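Folasade Chukwu
2/23/21

A thread on what I've learned from two winters of trying to get our office and then our street to stop throwing away paper cups. It's long. Mute me if you need to.

1/ Background for anyone new. I run the front desk and the supplies order at a small surveyors' office in Foltport. In December before last I was asked to cut the waste bill. I started with the bins, as they were the bit I could see.

2/ I emptied one week's worth of bins on to a sheet in the yard and sorted them. Most of the bulk was cups. They weigh next to nothing, but they fill a bag fast and we pay by the bag.

3/ Everyone I spoke to thought the cups were going off to be recycled. They went in the mixed paper bin, so it was a fair thing to think. Our collector was pulling out any bag with cups in it and charging us for a spoiled load.

4/ The trouble is the lining. An ordinary paper cup has a thin layer of plastic on the inside so it doesn't go soggy. Most paper mills aren't set up to get it off. The ones that are need the cups kept apart from other paper.

5/ There are also cups with a plant-based lining. People tend to think you can drop these in a hedge and they'll vanish. The ones we bought needed a proper hot composting site, and the nearest one to us doesn't take them. Ring your site and ask before you pay extra.

6/ I did the sums for one year. We bought 3518 cups. We have a small staff and a kettle. I had to check the invoices again before I showed it to anyone.

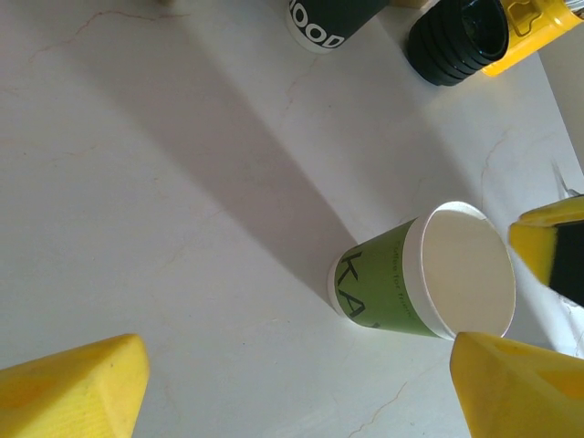 7/ A lot of those went on water. Someone pours half a cup, has a sip, goes to a meeting, comes back and pours another. We put a jug and glasses on the side by the sink and that dealt with a good part of it in the first month.

8/ Mugs were harder. We had plenty of mugs. What we didn't have was anyone who wanted to wash them. I wrote a rota. The rota lasted until the first busy week and I took it down.

9/ What did work was a second-hand dishwasher, the narrow kind. Onyekachi Akpan in accounts found it and argued for it. It paid for itself out of the bag charges, though it took longer than he'd said it would.

10/ We kept a sleeve of paper cups in the cupboard for visitors and site days. I moved them from the worktop to a high shelf. Same cups, same room, and the use dropped straight away. If you only do one thing, do that.

11/ The second year's figure was 1036. Some of that drop is down to people working from home, so I won't claim all of it. I'd guess at half, but I can't prove it.

12/ Now the street. Adeyemi, the bakery on our corner, does takeaway tea and coffee, and they'd had complaints about cups left on walls and in the planters. They asked whether I'd help set up a cup bin. I said yes before I'd thought about who would empty it.

13/ We went with a firm called Resico. They bring a tall bin with tubes in it so the cups stack inside one another. It holds 400 that way. Tipped in loose, you'd get far fewer and you'd be paying to move air.

14/ Lids come off first and go in a separate slot. Leftover drink goes down a funnel into a tub. Somebody has to empty the tub. Do it daily in summer. I mean it about the tub.

15/ The first month the load was turned down. There were crisp packets, a glove and a good deal of soup in it. We had one small sign, at knee height, with a paragraph of text on it. No wonder.

16/ We changed the sign to three words in large letters, "EMPTY CUPS ONLY", and put it at eye level. We also moved an ordinary litter bin right next to the cup bin. The second load went through. People will use the correct bin if it's no further away than the wrong one.

17/ The cups go to a mill that takes off the lining and makes the fibre into card. I've not been to see it. I've asked for a weight ticket after each collection and they do send them, sometimes late.

18/ Adeyemi now take 25p off if you bring your own cup. They tell me it's mostly the same regulars who use it. They had to stop altogether for a while last year because of the virus and it's been slow getting going again. They do it without touching your cup now. You put it on a tray and they pour.

19/ There's a borrow-a-cup scheme over in Brerano that I went to look at. You pay a deposit, take a hard plastic cup and hand it back at any of the cafés in it. It looked well run. They lose nearly a fifth of their cups and have built that into the deposit. I don't think we have enough cafés to make it work here.

20/ Things I'd do differently. I'd have rung the collector on day one and asked what they do with cups. I spent weeks getting people to put them neatly in a bin that was costing us money.

21/ I'd also have talked to the cleaners earlier. They knew exactly which floor the cups came from and at what time of day. They'd been tying up those bags for years.

22/ I'd skip the posters. I made four. One had a turtle on it. I can't find any sign in the numbers that a poster did anything at all.

23/ A few people have asked about cost. The street bin is paid for by three shops between them and it comes to less than each was paying in extra litter picks. The office side is cheaper than before, dishwasher tablets included.

24/ Someone also asked if washing mugs uses more energy than a paper cup takes to make. It depends on how often you use the mug and how full the machine is. We run ours once a day, full, on the cool setting. I'm content with that.

25/ If you want to start in your own workplace: find last year's invoices, add up the cups, and write the number on the kitchen whiteboard. Leave it there for a week before you suggest anything.

26/ I've got a copy of the sign and the letter we sent round to the shops. Reply here and I'll send them over. I'm at work until five so it may be this evening.

27/ Correction to 18, the discount is 20p. It was 25p before Christmas. Thanks to Onyekachi, who buys more tea than I do.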